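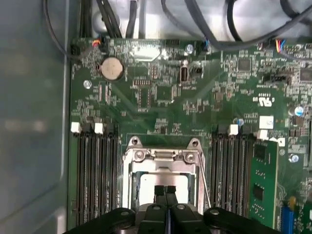
Setting up the memory cell again after finger change – offset wrong in one direction only

sulemana_k
Good evening to all. I look after a small cell that takes memory modules out of desktop computers and puts them into a tray. The case lies on its side with the motherboard facing up, and the arm works from above. The wrist camera looks for the processor socket first. From the socket the program calculates where the slots are.

Last month I changed the gripper fingers, and then I taught the tool centre point again with the usual pointed pin. The pin test is good. But when the gripper goes to the slots it comes down beside the module, always to the same side. If I turn the wrist by half a turn, the error also changes side. At low height I can see it by eye. At 300 mm it is hard to notice.

The controller is an Atus and the vision part is Veder. What should I look at first?

mhb_wires
If the error turns with the wrist, it is in the tool and not in the base. Either your TCP is wrong or the camera offset is. You say the pin is good, so do the hand-eye calibration again. Did you take the camera bracket off when you changed the fingers?

sulemana_k
I loosened it. I needed to reach one screw behind the bracket. I put it back against the same edge, and I believed this was enough.
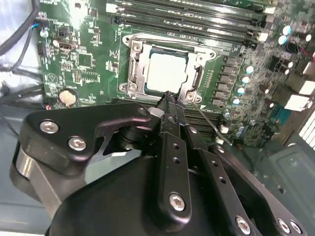
What I do at present is stop the arm above the socket, correct it by hand in small steps, and save the correction in the program. It works for one case. With the next case I must do it again, and it takes longer than pulling the modules by hand.

mhb_wires
Please do not save corrections in the program. After one month you will have so many of them that you can't say any more which number is the real one. I inherited a cell like this and I deleted everything and began from zero.

old_grease
I don't agree that it is only the camera. How is the case located? A tower with a plastic shell does not lie very flat. If it leans a little, the camera sees the socket at a different angle and the calculated slot position moves. I would make a proper nest for the case before I touch any calibration.

mhb_wires
A case that leans will not give an error that turns with the wrist. He tested this already.

old_grease
He tested it on one case. I have seen two faults at the same time more often than one.

sulemana_k
You may both be right. Our process engineer, Despina Drakos, was also not happy with how we lay the case down – we simply pushed it to a line on the bench. I did the calibration again first and the nest question second. I copy here what I wrote in our cell log.

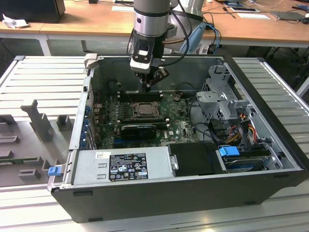
Katcombe, 19 November 2018

Camera bracket taken off, both faces cleaned. There was a small chip of paint under one corner. Bracket put back and tightened, screws marked with paint pen.
Hand-eye calibration done again in Veder with the board at two heights. All old corrections deleted from the Atus program.
Pin test repeated, good.
Wrist turned by half a turn above the socket: error no longer changes side.
Approach height lowered to 40 mm before the last picture is taken. Speed reduced for the last part of the way down.
Cycle counter at the start of work: 3,469.

So the main fault was the bracket. But a small error stays, and it is different from case to case. Here I think old_grease has his point.

old_grease
Thank you. Two stops at the back and one on the side, hard ones, and a light push from the opposite corner. Don't clamp on the plastic. Clamp on the metal or not at all.

kettering_jo
May I ask why you look for the socket? The metal frame round the processor is very shiny. On our cell we had bad results with it every time somebody switched the room lights on. We now look for the ends of the memory slots, where the white latches are. The contrast against the dark slots is much better, and it is the part you want to reach anyway.

sulemana_k
The socket was chosen by the person before me. It is bigger, and I think he found this easier. I will try the latches, but I am a little afraid that the program takes the wrong slot when some of them are empty.

kettering_jo
Search in a limited window. First the socket in a rough way, then the latches in a fine way. It costs one more picture per case.

mhb_wires
I would leave the socket alone and fix the light. One more picture is one more thing that can fail. With a simple diffuser in front of the lamp, the glare on ours became no problem.

kettering_jo
We had a diffuser. It helped in the morning and not in the afternoon.
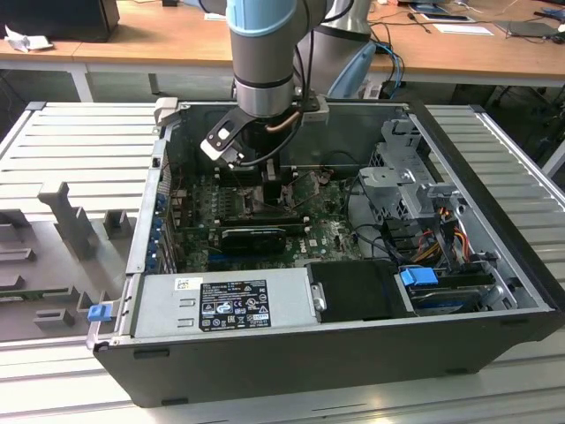 Case on its side under the gripper, with the fixture tray to the left.

sulemana_k
I tried the way of kettering_jo with the limited window and it is better than before. The diffuser I have not tried yet, I must order one.

One more question about maintenance. How often do you check the tool point? The manual of our gripper gives only the greasing.

old_grease
Every 400 cycles with the pin, and after each touch with something hard, even a soft one. Write the value down also when it is good. When it begins to walk slowly in one direction, look for a loose screw in the finger linkage.

mhb_wires
400 is too often for me, I do it at every change of fingers and once a month. But write it down, yes. And check that the cables at the wrist don't pull when it turns to the end. This can also move a camera bracket.

sulemana_k
I will begin with 400 and see what the values say. The stops are being made now. The last time we changed the bench layout was in May, so I also need to look which slats are still free for them. I will write again when they are mounted.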